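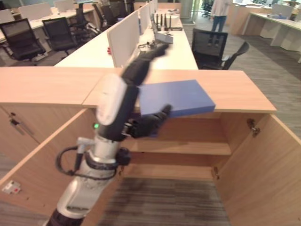

August 2020
Benedikt Kuster

Office Practice, Unit 12: The Two-Door Cabinet

Last time we dealt with the desk, a subject on which everyone had opinions. Today's subject is the low cupboard that stands at the end of the desks, on which hardly anyone has opinions until they need a document out of it. Please have your Reisinger worksheets to hand. The reading was page 90 and I shall assume, generously, that it was read.

What the cabinet is for

Papers that are in use live on the desk. Papers that are finished with go to the archive at Zidelside, where they are safe from everyone, including us. The cabinet takes what lies between: binders wanted a few times a month by people who can't remember the title. At Kudia, where I learned the trade, this middle category came to 556 binders, of which I would have defended the existence of perhaps a third.

Terms

Carcass: the box itself, without doors.
Top: the lid of the carcass. Also, in most offices, a place where things are put "for a minute". A minute in this sense may last until January.
Mid shelf: the single board at half height. One shelf gives you two levels and no more, whatever the person who orders the stationery believes.
Spine: the narrow side of a binder, and the only side that matters once it has been put away.

Putting away

1. Open both doors fully. A half-open door catches the corner of every binder and quite a few shins.
2. Clear the top. Anything flat and blue that has been resting there either belongs inside or belongs to somebody. Find out which.
3. Decide on standing or lying. Standing is better for finding things. Lying is permitted where the shelf is low or the binder is thin, but keep the spine to the front, and stop at three in a pile.
4. Fill the shelf first and the lower level second. Keep heavy binders low, held level in both hands as they go in. 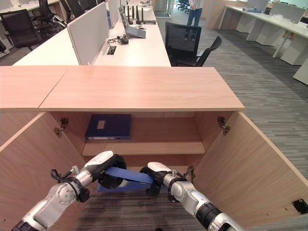 5. Check the labels. Waltraud Stöckli's rule was that a label should make sense to a stranger with a cold. "Misc. 2" does not.
6. Shut the doors. If they won't shut, go back to step 3 and be less hopeful.

For discussion

The Vokow branch numbers its binders in order of purchase, so that number 114 may be insurance, catering or the minutes of something. Draft a better scheme on one side of paper. Colour coding will be accepted only from those who can explain what happens when all the binders are the same blue.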